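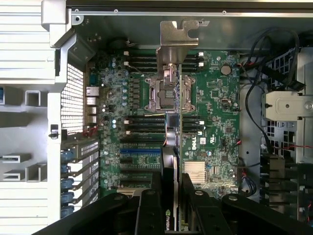
Zindstead has put out a new set of handling rules for automated computer repair, and repair shops that want its approval must follow them starting in July. The rules cover any job where a robot works inside an open case. A gripper may hold a graphics card by its two faces, as with the NVIDIA card over the Dell board, but the fingers have to stay clear of memory slots and of an exposed CPU socket. Empty sockets must be logged before the arm moves in.

The standard was tested at two sites, Zulgate and Aubert, on 335 used workstations. Shops must now run 200 practice cycles on scrap boards before touching a customer's machine - up from 60 in the draft. Finger pads are to be replaced every 400 cycles.

Aubert asked for a longer pad interval and was turned down. Zulgate has already moved its benches to the new limits.

Listudari, which trains repair technicians, will offer a short course on the rules. Shops approved under the old guidance keep their status until their next audit.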